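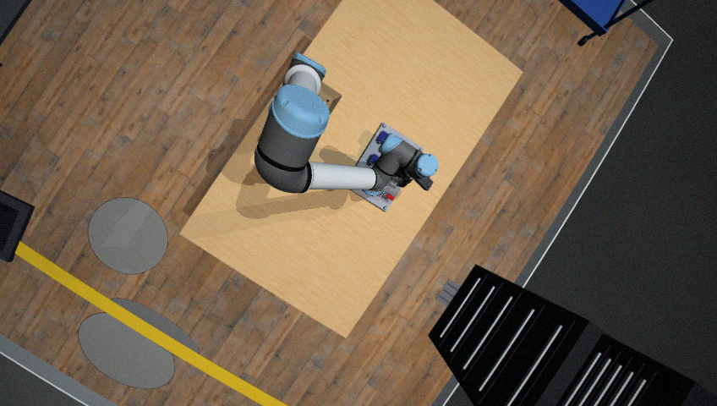 Can you compare two gripper controllers fairly without touching the real hardware? For reach, clearance and approach angles, a simulated cell is good enough; for grip force and friction it isn't, and I've kept those two out of the results below.

The cell is the same one I used for the camera tests in August. One six-axis arm on a wooden mount, one parallel gripper, and a metal fixture plate carrying two blue blocks and the toggle clamps with the red handles. The plate layout is from the Judholm project and I haven't altered it. The simulator is Dizon, on default physics settings apart from the time step, which I halved after the fingers started jittering on contact.

The two controllers are Wustum and Prokari. Both take a target pose and a finger opening and give back joint commands. Wustum plans the whole path first and then follows it. Prokari replans as it goes, which makes for shorter moves and much longer logs.

The task was to come down over a red clamp handle, close the fingers on it, open them again and back off to the start pose. A run failed if any part of the gripper touched a blue block or a clamp body. Each controller had 11 runs per handle, with the start pose shifted by up to 7 millimetres between runs. I used the same list of shifts for both.

Wustum failed three times, every time on the handle furthest from the front edge of the table. The fingers were clear in all three. What hit was the gripper body, when the wrist turned late in the descent. Wustum's collision model treats the gripper as a box, and the default box is narrower than the body. I widened it and ran that handle again, and the failures went away. The planner took longer to find a path, as you would expect with less free space to work in.

Prokari failed twice, on the handle nearest the front. Both were contacts on the way out. It opens the fingers and starts the retreat in the same control cycle, so for a moment the gripper is rising before the pads have let go. A short dwell between the two commands cures it. There is a parameter for this in the config file, set to zero and missing from the manual.

I wouldn't call that a win for either. The failures were different faults at different ends of the move, and both went away with one line of configuration.

Finger opening mattered more than I'd planned for. I began with the fingers fully open on approach, which is the safe choice over a bare table and a poor one over a crowded plate. Opening them only a little wider than the handle gave more room on each side and made no difference to the success of the close, at least with position errors this small. With a real camera supplying the pose I would want some of that width back.
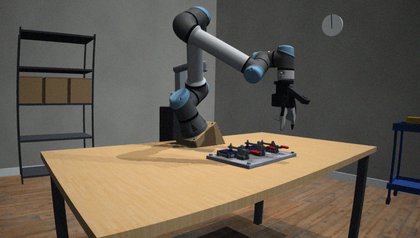
A reader asked under the last post whether any of this carries over to a real arm, given that the simulated joints have no backlash and the mount never flexes. The comment went on to say that clearances tested this way always come out too generous, and that the start shifts should be doubled before anyone trusts the figures.

I agree with the first half. Dizon does let you add play at each joint, and I've left it off so far to keep the controllers on the same footing as the camera tests. Doubling the shifts is easy and I'll do it. Play in the wrist is the one I expect to hurt Wustum, as it has no means of correcting once the path is fixed.

Still to do: the same runs with longer fingers, then with the wrist turned a quarter turn on approach. The longer fingers keep the gripper body higher above the clamps, so the box setting may stop mattering. The Prokari dwell I expect to need either way. I'm leaving the batch to run on Friday evening and will put the logs up with the next post.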